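Tips for the bedroom routine, updated 7 Jul 2022

We run the tidying service from Husov in a three-bedroom house, and these are the habits that have made it worth keeping. The kit is a rented home robot from Bellberg with the Husov software on it. You get a rehearsal program as well, which lets you set up a room on screen and try a job there before the machine does it at home. Most of what follows applies to any similar kit.

## Before the first run

Draw the room in the rehearsal program properly. It's tempting to accept the ready-made bedroom and move a few things about, but the gap between the bed and the wall matters more than anything else you'll enter. Measure it at floor level and again at mattress height. Ours differed by 2 cm and we'd used the wrong one.

Put doors in at the angle you leave them in daily life. A door that is half open takes up a surprising amount of floor, and the handle sticks out further than the door does. If you normally keep a dressing gown on the back of it, add that too, or take it off on tidying days.

Plain bedding is easier than patterned to start with. Choose a flat sheet in one colour and leave the throws and blankets until the basic job is reliable.

## Clearing the bed

The Husov menu calls this job "Bed, loose items". It covers anything lying on top of the covers, and you tell it which things stay. Pillows are set to stay as standard. Cushions aren't, so if you have both, go through the list and mark each one.

Small things near a pillow are the ones to practise. We rehearse with one pillow and one small item on an otherwise bare sheet, and only add more when that goes well.

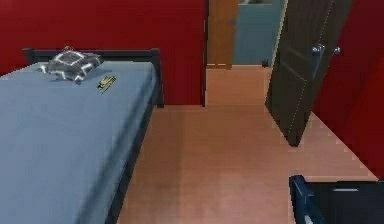 Vary where the small item goes between rehearsals. If you always put it in the same spot you'll get a lovely result on screen and a poor one at home. Try it closer to the edge, then up by the headboard, then in the middle of the bed. The program will save up to 30 layouts for each room, and old ones can be overwritten.

Turn the pillow as well. A pillow laid square is the easy case, and few of us leave one like that in the morning.

## Keeping the floor clear

- Run the floor job before the bed job. The robot needs somewhere to stand.
- Pick up phone cables yourself. The service is supposed to handle them, but we have never been happy with how it pulls at the plug end.
- Rugs with a fringe should be rolled up or marked as no-go.
- Socks are fine. Tights are not.
- If a doorway leads to another room that's on the plan, close the door in the settings as well as in real life.

## Looking after the kit

Wipe the gripping pads with a barely damp cloth once a week and let them dry before charging. Don't use furniture polish anywhere near them. We bought a spare set from Gorusach in January and they fit well, though they came without the little screws, so keep your old ones.

The run counter on ours reads 2,734. Bellberg's booklet says to change the pads every 1,000 runs, and we'd go along with that. The grip on fabric gets weaker well before the pads look worn.

## Is it worth paying for?

For us, yes, with reservations. The rehearsal program is the best part of the service and the dearest plan is the only one that includes it in full. On the cheaper plan you can look at a room but can't move anything in it — a poor deal in our view.

We also had a month's trial of the Kuo service. It was quicker to set up and noisier at work, and its bed job treated every pillow as clutter until we found the right setting. It may suit a smaller flat. Their helpline was good.

One last point on cost. Ask for the monthly rate in writing before the machine arrives, and check whether collection is included when you give it up. Ours wasn't, and the charge appeared on the second page of the agreement under "Other".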